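Home Fixtures Technician (lighting, switches, small ventilation)

Clonden is looking for a technician to join our residential service team. We install and repair light fittings, wall switches, dimmers, doorbells and bathroom exhaust fans in private homes and small rental buildings. The position is full time and starts in February. 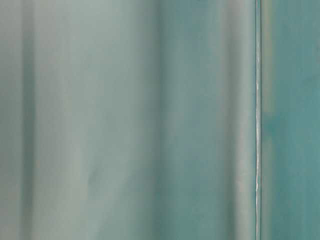 What you will do

You will visit up to 3 homes a day with a company van. A typical visit is a bathroom fan that became noisy, a dimmer that makes the new bulbs flicker, or a hallway light that must work from two switches. You find the fault, explain it to the customer in simple words, and repair it. Larger jobs, such as the Esirari apartments with 151 bathroom fans to replace, are done in pairs.

You will also write a short report after each visit. We read these reports - please do not write only "fixed".

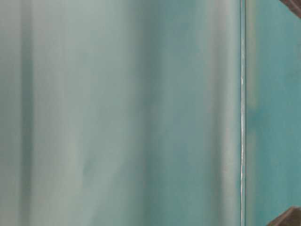
Marthinus Ndlovu says that the first weeks were mostly listening to fans, and that he learned to hear a bad bearing from the hallway before he opened any cover. He would also like new colleagues to know that attics are very warm in summer.

What we ask

Experience with household wiring and the license required for this work in your area. A valid driver's license. You must be comfortable on a ladder and in narrow spaces. Experience with low-voltage doorbells is welcome, but we can teach it.

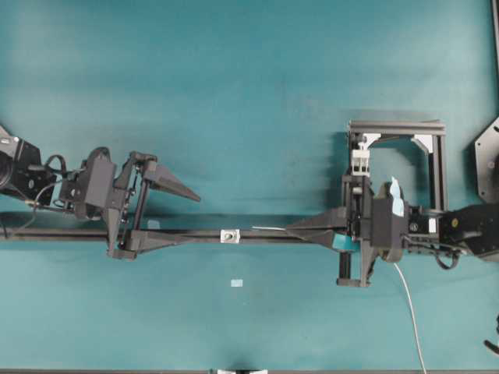
Black rail on the teal-blue tabletop

What we offer

The week is 40 hours, with no night calls. We pay for tools up to $4,000 in the first year, and they stay yours if you leave. Training is at our Shibata workshop with Itsuki Onishi, and it is paid as normal working time.
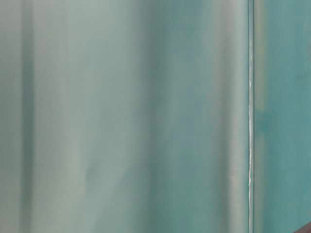
Soft folds in pale mint-teal

How to apply

Send a resume and a few lines about a repair you remember well to Mitsuko Ogura at the Clonden office. A cover letter is not necessary. Applications are open until 16/06/2025. Interviews are with Mitsuko Ogura and Osamu Minami, and they include a small practical task with a switch and a fan.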